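Lo que aguanta una costura: informe del proyecto de Tecnología Textil

Equipo: Lerato Oosthuizen, Balthasar Rüegg y Chiharu Mizuno
Tutora: Gertraud Kälin

1. De dónde salió la idea

Todo empezó con un pantalón de deporte roto por la entrepierna en pleno calentamiento (el de Balthasar, que nos ha dado permiso para contarlo). La tela estaba perfecta y lo que había cedido era el hilo. Nos pusimos a mirar la ropa de casa y encontramos costuras de todo tipo: rectas, en zigzag, remalladas, de recubrimiento... ¡Llevábamos toda la vida vistiéndonos con ellas sin fijarnos! Así que decidimos estudiar cómo se comportan las puntadas cuando la tela se estira y si de verdad compensa descoser y volver a coser una prenda vieja.

2. Un poco de teoría

La puntada recta de máquina se hace con dos hilos, uno por arriba y otro por abajo, que se enlazan dentro de la tela. Queda limpia y firme, pero tiene muy poca reserva de hilo. Si el tejido es de punto y se estira, la puntada no puede acompañarlo y el hilo acaba partiéndose. El zigzag guarda hilo en cada diagonal y por eso cede más. La remalladora va todavía más lejos, porque forma bucles que abrazan el borde y además evitan que se deshilache.

También importa el largo de puntada. Una muy corta perfora tanto la tela que la debilita, y una muy larga deja huecos cuando se tira de ella. Esto lo habíamos leído en los apuntes, pero verlo en el banco de pruebas fue otra cosa.

3. Las prendas

Pedimos ropa usada a compañeros y familias y reunimos 27 prendas, casi todas de algodón, poliéster o mezcla. Las clasificamos por tejido y por tipo de costura antes de tocar las tijeras. Las cinturillas se llevaron un apartado propio, porque ahí se juntan la tela, el elástico y muchas veces un cordón, y cada fabricante lo resuelve a su manera. 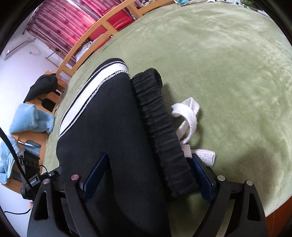

Figura 1. Pantalón negro con banda blanca, cinturilla elástica fruncida y cordón plano.

El fruncido tiene su truco: el elástico se cose estirado y, al soltarlo, recoge la tela. Si la puntada es recta y corta, se rompe la primera vez que alguien tira con ganas. Lerato lo comprobó con una cinturilla que había cosido ella misma, y el chasquido se oyó en todo el taller.

4. Cómo hicimos los ensayos

Cortamos tiras iguales, las unimos con cada tipo de puntada y las colgamos de una barra con un cubo al que íbamos añadiendo agua. Es un montaje casero, pero funciona de maravilla si se vierte despacio. Medimos el alargamiento con una regla fija a la pared y anotamos el peso en el momento de la rotura. Cada combinación la repetimos 11 veces, lo que nos costó bastantes tardes y más de un charco.

5. Resultados

En tela de punto, la costura recta fue siempre la primera en romperse. El zigzag estrecho aguantó mucho mejor, y la tira remallada se estiró tanto que en varios ensayos el cubo tocó el suelo antes de que cediera nada. En tela plana la cosa cambió: la recta ganó con claridad y el zigzag dejaba la unión algo abierta.

La sorpresa fue el hilo. Gastamos 290 metros entre pruebas y arreglos, y el de poliéster superó al de algodón en todas las telas, también en las de algodón puro. Chiharu apostaba por lo contrario y nos debe una merienda.

6. Problemas y mejoras

La tensión de la máquina se nos desajustó a mitad de los ensayos y tuvimos que descartar dos series completas. Ahora cosemos una tira de control antes de cada sesión. También nos gustaría probar el efecto de los lavados, que esta vez quedó fuera por falta de tiempo, y conseguir un dinamómetro para jubilar el cubo.

7. Agradecimientos

A Gertraud Kälin, por dejarnos el taller hasta las siete de la tarde, y a Somtochukwu Okoro, que nos enseñó a enhebrar la remalladora con una paciencia infinita. El pantalón de Balthasar está cosido de nuevo, con zigzag e hilo de poliéster, y ya ha vuelto a los entrenamientos.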